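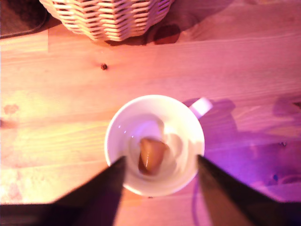 **Cahier d'atelier / Vaisselle et plans de travail / Jarna, mug blanc**

14 octobre 2026

Suite des essais de juillet sur la lisibilité du fond de tasse en lumière colorée. Table en bois clair, mug blanc de la série Jarna, objet brun posé au fond. Lumière chaude à gauche, rose à violette à droite, pas de blanc d'appoint.

Rappel du problème pour Nives, qui reprend le dossier : Suvilow veut le mug dans ses salles du soir, où l'éclairage est mixte. Leur cahier des charges demande que l'on distingue un reste ou un dépôt au fond de la tasse sans la déplacer ni l'incliner. En lumière blanche, la question ne se pose pas. En lumière saturée, l'émail brillant renvoie la couleur ambiante et les reflets peuvent passer sur ce que l'on cherche à voir.

### Mise en place

- Mug vers le milieu du plateau, anse en haut à droite en vue de dessus. Orientation notée parce que l'anse accroche la lumière et que la lecture change quand elle passe de l'autre côté.
- Lames du plateau dans le sens horizontal.
- Objet brun légèrement à gauche du centre du fond, en partie contre le bas de la paroi.
- Stores fermés, plafonnier coupé, attente de 20 min avant la première lecture pour laisser les lampes se stabiliser.
- Pas de liquide, pas de soucoupe.

Référence de l'émail : recette 369, finition brillante. La version satinée n'est pas encore revenue de chez Forsberg.

### Plateau

Le bois prend la couleur plus que je ne le pensais. À gauche, jaune orangé chaud, puis crème très pâle vers le bord, où la surface est lavée et où le fil se perd. Au milieu, saumon puis rose. À droite, rose soutenu qui tire au violet, le plus dense dans le coin inférieur droit. Le fil et les joints entre lames restent discrets.

Conséquence pratique : le même plateau ne peut pas servir de fond de comparaison sur toute sa largeur. Un mug posé à gauche et un autre posé à droite ne sont pas comparables à l'œil, même s'ils sortent de la même cuisson. À l'avenir, une seule position, celle d'aujourd'hui, et les pièces passent l'une après l'autre.

Randi avait proposé de poncer et de repasser une huile mate pour réduire la zone crème. Je préfère attendre. La surface lavée vient d'abord de la source de gauche, trop basse ou trop proche, et une nouvelle finition introduirait une variable de plus au milieu de la série. Si l'on ponce, on refait tout depuis juillet.

### Bord et anse

Le bord se lit comme un cercle blanc presque complet. Très bon contraste avec le bois du côté rose. L'anse, courte, ressort nettement sur le bois violacé : on sait tout de suite où elle se trouve. C'était une réserve de Suvilow sur l'ancienne forme, dont l'anse se confondait avec la table dès que la salle passait en lumière chaude. Pour cette position et cette orientation, je considère le point comme acquis. Reste à vérifier l'anse tournée vers le côté orangé, où le bois est plus clair et où je m'attends à un contraste plus faible.

### Intérieur

L'intérieur est blanc et brillant, la courbe descend régulièrement vers le fond. Relevé :

1. Points brillants très petits sur la paroi gauche. Ils sont isolés et ne gênent pas.
2. Reflet pâle près de l'objet, au fond.
3. Zone plus claire, comme étalée, autour de l'objet également. Contour flou. Je ne sais pas dire s'il s'agit d'un reflet de la source ou d'un état de surface.

Le point 3 est celui qui m'occupe. Si c'est un reflet, il doit se déplacer quand on tourne le mug. Si c'est l'émail (reprise, surépaisseur, trace de chiffon), il doit tourner avec lui. L'essai est simple et il faut le faire avant toute conclusion sur la recette. Ne pas essuyer l'intérieur d'ici là.

### Objet brun

Il se détache sans effort du blanc de l'émail. Forme arrondie, un peu irrégulière, surface luisante, brun ambré, légèrement translucide. La couleur chaude reste identifiable malgré le rose à droite. C'est donc un cas favorable, probablement trop : un objet sombre et brillant sur un fond blanc est ce qu'il y a de plus facile. La demande de Suvilow vise aussi les dépôts clairs, fonds de lait et sucre mal dissous, et là je n'ai rien.

À noter que la translucidité aide. La surface luisante de l'objet tranche sur l'émail blanc. Un brun mat de même teinte donnerait sans doute une simple tache, et la forme serait plus difficile à lire. Prévoir un échantillon mat de taille voisine.

Critère retenu pour la grille : la forme doit être reconnaissable, et pas seulement la présence d'une tache. Avec ce critère, note maximale pour l'objet d'aujourd'hui, ce qui ne nous apprend pas grand-chose sur la limite basse.

### Grille de lecture

| Point | Lecture | Suite |
|---|---|---|
| Bord sur bois rose | nette | aucune |
| Anse sur bois violacé | nette | tourner vers la gauche |
| Paroi gauche | petits points brillants | aucune |
| Fond, zone étalée | incertaine | essai de rotation |
| Objet brun brillant | nette, forme lisible | ajouter un brun mat |
| Dépôt clair | non fait | à programmer |

### Remarques sur le protocole

La fiche de juillet indique une hauteur de source de 200 mm au-dessus du plateau. La valeur me paraît fausse, ou bien elle désigne l'écart entre le pied de lampe et le bord de la table. Randi, c'est ton écriture, peux-tu corriger dans la fiche ? Tant que ce n'est pas réglé, je ne reporte pas cette cote dans le dossier Hustosthorpe.

Autre défaut de la fiche : elle donne la couleur des sources mais pas leur côté. J'ai ajouté une ligne « gauche / droite, vu de l'opérateur, anse en haut à droite ». Il faudra la remplir à chaque fois, y compris quand rien n'a bougé depuis la veille.

Le mot « centre » est à proscrire dans les relevés sans préciser centre de quoi. On a deux fois confondu le centre du fond et le centre du plateau en juillet. J'écris désormais « centre fond » et « centre table ».

Pour la numérotation, les mugs de la série gardent leur numéro de cuisson, sans renumérotation locale. Le prochain à passer est le 9, même émail, paroi un peu plus épaisse d'après Forsberg. Si la zone étalée se retrouve au même endroit sur le 9, je penche pour l'éclairage. Si elle disparaît, cela ne prouve rien tant que la rotation n'est pas faite.

### À faire

- [ ] Rotation du mug par quarts de tour, objet brun laissé en place si possible, relevé du fond à chaque position.
- [ ] Même chose sans l'objet, pour voir la zone claire seule.
- [ ] Anse vers le côté orangé.
- [ ] Échantillon brun mat.
- [ ] Dépôt clair : lait séché d'abord, sucre ensuite. Nives choisit les doses et les note avant dépôt.
- [ ] Reprendre la source de gauche, l'éloigner jusqu'à retrouver le fil du bois près du bord.
- [ ] Mug 9.
- [ ] Relancer Forsberg pour l'émail satiné.

### Ajout, même page

Discuté avec Nives. Elle fait remarquer que la lecture en vue strictement verticale est la meilleure possible et que personne, dans une salle, ne regarde sa tasse de cette façon. Un serveur debout la voit en biais, un client assis encore plus. D'accord sur le principe. La vue de dessus reste la référence pour comparer les émaux entre eux, et l'on ajoute une lecture assise, sans déplacer le mug. Dans ce cas le bord proche masque une partie du fond et l'objet brun, là où il est placé, pourrait n'être vu qu'en partie selon le côté où l'on s'assied. Prévoir les deux côtés.

Elle propose aussi un second plateau en bois foncé. Non pour cette série : Suvilow a confirmé du bois clair dans toutes les salles concernées. À garder pour Hustosthorpe, dont les tables ne sont pas encore choisies.

Clé du placard à émaux remise sur le tableau. Les stores restent fermés jusqu'à la rotation.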